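May 11, 2023

Sore wrist, good mood. The Virko gripper turned up before lunch and I did absolutely nothing else with my day, so the dishes are still in the sink and I've still not rung the physio back. Sorry, physio.

I'll get the boring bit down first. It weighs more than the Drorkton, and you notice it by the end of the first hour, mostly in the thumb. The trigger has a longer pull as well, and for a while I kept thinking I'd closed on something when I hadn't gone far enough. Shoaib Mirani warned me about that in his message last night (along with a whole paragraph about his new kettle) and told me to give it a good half day before I wrote anything rude. So I've given it a full day and now I'm allowed.

And I like it! I didn't expect to. The Drorkton is the one I learned on and it feels like my own hand by now, so anything new was always going to have a hard time of it. But the linkage on this thing is lovely. The fingers come in nice and parallel and there's hardly any slop when you wiggle the tips sideways, whereas the old one has a wobble I've been quietly steering around for months without admitting it.

The soft pads are the real difference, though. The ones on the Drorkton are smooth and a bit too firm, fine for blocks and cups and anything with a decent flat side, hopeless on film. Anything in a crinkly wrapper just skates. I've sworn at more packets of biscuits in this job than I care to write down. The ribbed ones sort of lean into the plastic, and you can stop squeezing a good bit sooner.

I went through the usual bag of horrors on the round table. Sponge, easy. Tape measure, easy. The sachet of soy sauce I did with great care and my free hand hovering underneath. Then the cotton swabs, which I'd been saving up, because they're the worst of the lot: slippery wrapper, sticks that shift about inside, and a big floppy empty bit at one end that catches on everything. 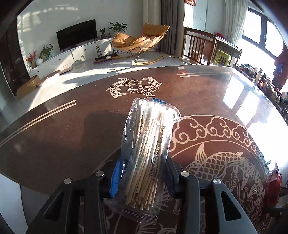 *Swabs, upright, on the new blue pads. Bit of a lean to the right but I'll take it.*

I did 7 goes at the swabs with each gripper, same start position, same lift height, no cheating. The Virko dropped them twice. The Drorkton dropped them every single time bar 2, and one of those I'm being generous about. I know that's a tiny test and Shoaib will say so, he'll want it done again with the packet lying flat, and then again with the sticks pointing the other way. Fine. Tomorrow's problem.

What I'm less keen on is the camera side. The mount holds it lower than I'm used to, and I found myself dipping my wrist to keep the fingertips where I wanted them in view, hence the soreness. I tried shimming it with a folded bit of card and that helped for one run, then the card fell out and went under the dresser, where it still lives. Must ask whether the Piątek bracket fits this body. Shoaib reckons it does if you swap the screws. He also reckoned the last one would fit, and I've still got the mark on my finger from that.

Also the glare was a pain. I had sun coming straight in for most of the session and that table is polished like a bowling ball, so shiny wrapper over shiny wood was about as nasty as it gets. I was going to draw the curtain and then thought no, leave it, it's the same light I had with the Drorkton when I did the film packets, so at least the two are being annoyed equally.

Clip count at knock-off was 159, which is my best for a day, sore wrist and all. I haven't looked through them yet. I'd say a fair few from the first hour will get binned while I was sorting out that trigger.

The Jiltalov is meant to be next. I've been hearing about it since October and have stopped getting excited. If it's heavier again I'll be wanting one of those forearm braces, or a pay rise, or both.

For the morning: charge both batteries, wipe the pads (they've picked up fluff), fish the card out from under the dresser, ask about the bracket. Ring the physio. Do the dishes before bed, or at least the pan.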